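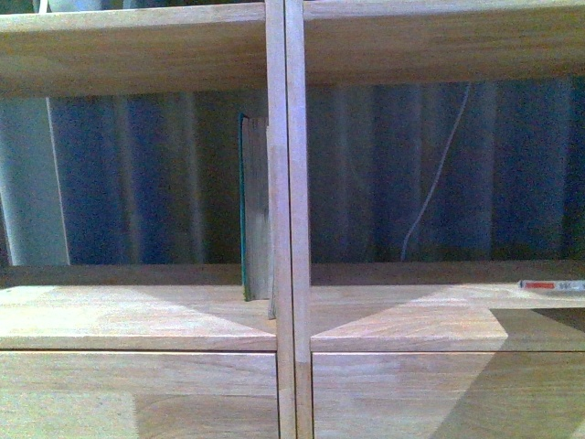 August, 8:40

Bedarfsliste Wasia, zweiter Anlauf. Die erste Version kam von der Verwaltung zurück: Kostenstelle fehlt, Investition und Verbrauch durcheinander. Also nochmal, diesmal sauber getrennt. Abgabe Ende des Monats, danach ist der Topf fürs laufende Jahr zu.

Was wir brauchen (Reihenfolge = Dringlichkeit, nicht Preis):

Greifer bzw. Fingersatz für die grifflosen Schubladen
Kabelführung am Arm
Licht, Abdunklung
Reserveteile Regal
Kraft-Momenten-Sensor (Traumliste, s.u.)

Zum Greifer. Die Standardfinger sind für glatte Fronten Mist. Kein Griff, keine Mulde, man kommt nur über die Oberkante rein, und da muss die Fingerspitze dünn genug sein. Unsere sind es nicht. Abfeilen hatte ich überlegt, aber dann ist die Gummierung hin und wir haben beim Greifen von kleinen Sachen das nächste Problem. Zwei Wege: dünne Finger kaufen oder Sauger dazu.

Angebot Dandis liegt vor, Fingersatz schmal, mit Wechselplatte. Lieferzeit 18 Wochen (!!). Nachgefragt, ob das ein Tippfehler ist. Ist keiner. Heisst: vor dem Winter passiert da nichts, und die Abschlussarbeiten laufen dann schon.

Kneath könnte sofort liefern, aber nur den Sauger, und dazu brauchen wir Druckluft oder eine kleine elektrische Pumpe. Druckluft liegt im Nebenraum, Leitung rüberziehen müsste die Haustechnik machen, das dauert erfahrungsgemäss länger als jede Lieferzeit. Also Pumpe. Pumpe steht aber nicht im Angebot. Nachfordern!

Sauger auf Holz: offene Frage. Die Fronten sind aus verleimten Streifen, Maserung geht quer drüber, ob das dicht hält weiss keiner. Kneath schickt wohl ein Muster mit Faltenbalg, kostet nichts ausser Porto. Auf jeden Fall VOR der Bestellung testen. Nicht wieder wie beim letzten Stativ.

9:25

Mit Eifion Ellis telefoniert wegen Geld. Stand: Restmittel Verbrauch für Wasia 600 Euro. Sonst nichts. Investition läuft über den gemeinsamen Antrag, da können wir uns mit ranhängen, aber nur wenn die Einzelposition begründet ist und ein Vergleichsangebot dabeiliegt. Für den Fingersatz gibt es kein Vergleichsangebot, den macht ja nur Dandis für unsere Kupplung. Eifion meint, dann halt eine Begründung schreiben, halbe Seite, warum nur ein Anbieter. Ok. Mache ich.

Verbrauch also so aufteilen:
Kabelführung, Klettband, Schellen: aus den 600
Verdunklungsstoff: aus den 600
Klebeband, Marker, Kleinkram: aus den 600, aber erst mal nachsehen was in den Schränken liegt
Pumpe: zu teuer, muss in den Antrag

Schränke noch nicht durchgesehen. Kommt heute nachmittag dran.

Licht. Das Dauerthema. Vormittags fällt die Sonne hart übers Regal und wirft Kanten mit scharfen Schatten auf Böden und Fronten, und die Segmentierung nimmt die Schattenkante gerne als Objektkante. Mit dem Trainingssatz vom Frühjahr ging es, da waren die Tage halt trüb. Optionen:

a) alles abdunkeln und Flächenleuchten hin. Stabil, aber langweilig, und dann läuft es nur bei uns.
b) so lassen und mehr Daten bei Sonne aufnehmen. Kostet kein Geld sondern Stunden.
c) beides, einen dichteren Vorhang den man auf- und zuziehen kann, und pro Lauf mitschreiben.

Bin für c. Vorhang ist billig. Für die Leuchten habe ich ein Angebot über 40 Euro das Stück, Stativgewinde dran, dimmbar. Nehme 2. Wenn die flackern gehen sie zurück, vorher Kamera auf kurze Belichtung und Streifen suchen.

Der dunkle Stoff hinterm Regal bleibt. Tiefenkamera mag ihn nicht besonders, aber fürs Farbbild ist der Kontrast zum hellen Holz super, und ohne Rückwand sieht man sonst alles was im Raum dahinter passiert.

10:10

Skalance-Arm. Hatte ja gehofft, dass wir den alten nochmal ein Jahr durchziehen. Die Wartung sagt: geht, aber Gelenk am Handgelenk hat Spiel, wird nicht besser. Wartungsvertrag verlängern oder das Geld sparen und auf den neuen hin planen? Gedanken dazu, unsortiert:

Der neue kommt eh nicht vor nächstem Jahr. Bis dahin müssen Läufe gemacht werden. Wenn der alte im November steht, steht das Projekt. Vertrag läuft also weiter, mindestens die kleine Stufe. Ersatzgelenk gibt es einzeln, Preis noch nicht da, Anfrage ist raus.

Was mich mehr stört ist die Reichweite. Die unteren Schubladen gehen, obere Fächer gehen auch, aber beides aus derselben Fussposition nur mit verdrehtem Ellenbogen. Hubsäule wäre die Lösung. Hubsäule ist aber auch ein eigener Posten mit eigener Sicherheitsabnahme und darauf hab ich dieses Jahr keine Lust. Alternative: das Regal höher stellen. Klötze unter die Beine. Die Beine sind rund und laufen konisch zu, also bräuchten die Klötze eine Mulde, sonst rutscht das beim ersten kräftigen Ziehen. Kann die Werkstatt aus Resten drehen. Kosten: null, bzw. ein Kuchen.

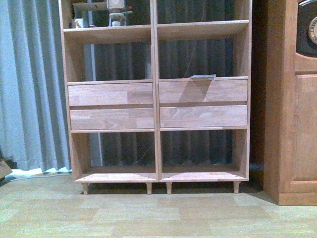 Cadi Harries meint dazu, bevor wir irgendwas höher stellen, sollten wir klären ob wir überhaupt bei diesem Regal bleiben. Wenn ein zweites Möbel mit anderen Fronten dazukommt, dann gehört das in denselben Antrag, einen zweiten kriegen wir dieses Jahr nicht durch. Und die Klötze würden alle bisherigen Aufnahmen unbrauchbar machen, jedenfalls für den Vergleich. Sie würde lieber den Fuss vom Arm auf eine verstellbare Platte setzen. Ausserdem: bei 18 Wochen Lieferzeit sofort die Finger bestellen und den Sauger nur als Überbrückung nehmen, nicht umgekehrt.

Hm. Hat recht mit den Aufnahmen. Daran hatte ich nicht gedacht. Verstellplatte also auf die Liste, Werkstatt fragen ob Alu da ist. Wenn nicht, Zuschnitt bestellen, das wäre dann wieder Verbrauch.

Zweites Möbel: bin unentschieden. Dafür spricht alles was die Gutachter letztes Mal geschrieben haben (nur eine Umgebung, nur eine Front). Dagegen: Platz. Neben das Regal passt nichts Breites mehr, rechts steht der Schrank und links brauchen wir den Streifen am Vorhang zum Durchgehen. Wenn, dann was auf Rollen, was man tauschen kann. Dann muss aber die Position jedes Mal neu eingemessen werden, also Marker auf den Boden. Cadi sucht mal was raus, gebraucht reicht. Mit Griffen diesmal bitte, als Gegenstück.

11:30

Kabel. Wieder. Lose hängende Kabel im Arbeitsbereich sind bei jeder Begehung ein Thema und dem Bewegungsplaner sind sie völlig egal, der kennt sie nicht. Für die Kollisionsprüfung sind die Fächer hinten einfach offen. Muss alles nach hinten weg und am Möbel fest, mit Schellen, nicht mit Klebeband. Am Arm selbst eine richtige Führung, das fertige Set statt Kabelbinder. Bei Kneath im Katalog gibt es eins das passen müsste, Durchmesser prüfen!! Das Kamerakabel ist dicker als man denkt, vor allem am Stecker.

Reserve Regal: Schubladen werden leiden. Wenn wir mit mehr Kraft an den Kanten ziehen, geht irgendwann eine Front kaputt, oder der Boden drückt sich raus. Ersatz nur als ganzes Regal, einzelne Schubladen verkauft der Händler nicht. Würde eins auf Vorrat nehmen, zerlegt im Karton, kann im Keller stehen. Kommt in den Antrag unter Zubehör, mal sehen ob es durchgeht.

Sensor: Traumliste. Ohne Kraftmessung am Handgelenk merken wir nicht, ob der Finger hinter der Kante sitzt oder nur drauf drückt. Bisher schätzen wir das aus den Motorströmen und das ist bei einem Gelenk mit Spiel Kaffeesatz. Der von Dandis hätte dieselbe Wechselplatte wie die Finger. Eifion sagt, reinschreiben, streichen können die anderen immer noch. Na gut.

Frage an mich selbst: passt der Sensor zwischen Arm und Greifer, ohne dass wir im unteren Fach an die Decke stossen? Baut ja auf. Im CAD nachsehen, Datei vom Hersteller ist im Ordner, falls die jemand nicht wieder umbennant hat.

Offen:

Kneath: Pumpe nachfordern, Saugermuster, Durchmesser Kabelset
Dandis: Angebot Finger + Sensor zusammen, Rabatt? Gültigkeit vom Angebot steht nirgends
Skalance: Preis Gelenk, kleine Stufe Wartung
Werkstatt: Alu für Verstellplatte
Begründung Einzelanbieter schreiben (ich)
Möbel gebraucht suchen (Cadi)
Kostenstelle eintragen, DIESMAL WIRKLICH
Leuchten bestellen, geht direkt, braucht keine Unterschrift
Vorhangstoff: Breite messen, mit Zugabe für die Falten

15:50

Nachtrag. Skalance hat sich gemeldet, Gelenk nur im Tausch, altes muss vorher eingeschickt werden. Also Stillstand einplanen. Wie lange wollten sie nicht sagen. Morgen nochmal anrufen und nach einem Leihteil fragen, und Eifion vorwarnen dass der Zeitplan wackelt.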